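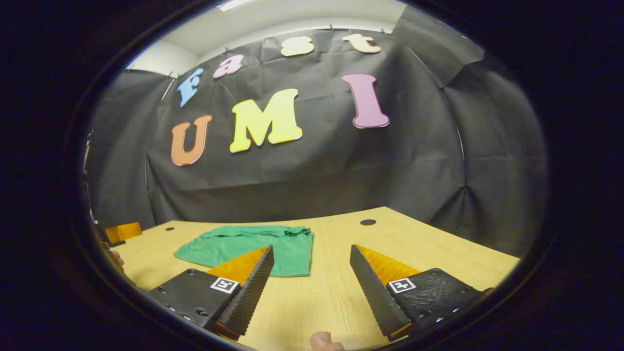 Kemwood ramp closure, is January real?

Started by Pendo Sang, 11 December 2018
2 min read
Print | E-mail this thread

**psang_orkarville**
The sign at the Kemwood on-ramp says it reopens in January. Does anyone believe that? They said the same thing last winter and we got a fresh row of cones.

**barasa_hill**
My neighbor works for Statar, the paving outfit. He says the deck is poured and they're waiting on guardrail. I'd take January.

**nzioka29**
Waiting on guardrail since when? I drive past at 8 every morning and I haven't seen a crew. The detour down Barasa Road adds 29 minutes to my trip if a truck gets stuck at the light.

**barasa_hill**
They work nights, Nyokabi.

**nzioka29**
So I keep hearing. Who has seen them?

**leftlane_lou**
I have, coming off late shift. 2 trucks and a light tower. Whether they were doing anything I can't say.

**psang_orkarville**
Not much of a schedule. Has the county put a date in writing anywhere?

**leftlane_lou**
Just the sign. I'd keep using Barasa and leave early.

**barasa_hill**
You're all going to feel silly in January.

**nzioka29**
I'll buy you a coffee if I do. Which January, though?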